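Equipment budget thread. Closing out the numbers for the gripper stations before Mar 9, 2025, so I'm posting what we settled on.

We asked for 10 pairs of hand-held grippers. Montserrat Pacheco in purchasing approved six now and moved the rest to June.
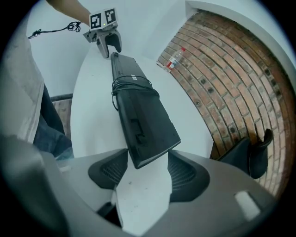

Keyboard underside up, one gripper at each end.

Price from Nilluno came to $2,044 a pair with markers included. Janssen quoted lower but charged extra for spare fingers. We went with Nilluno.

Fingers wear out first, so I put 22 spare sets on the order. Osamu Murakami wanted more. We'll see how fast we go through them. 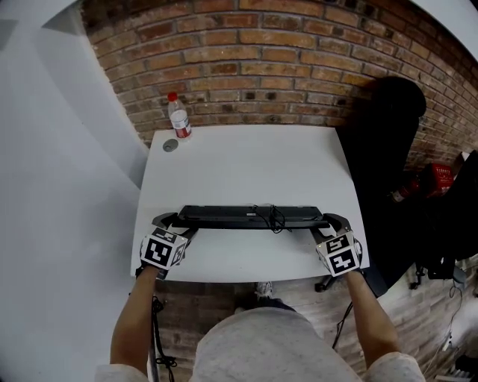
Both grippers on the keyboard, cable looped over the middle.

Desks and chairs stay off this budget. We already have them. Props are cheap too: keyboards, cables, bottles. Yareli Aguirre set aside $76 for that line.

Still open: a service plan. Leobardo Ledesma is getting terms in writing and I won't sign before I read them.

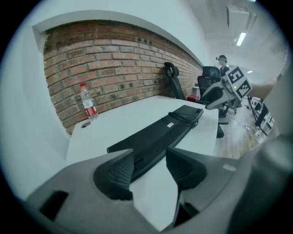 Should a small team buy all its grippers at once?

Buy enough to keep your operators busy for one quarter, then reorder when you know your wear rate.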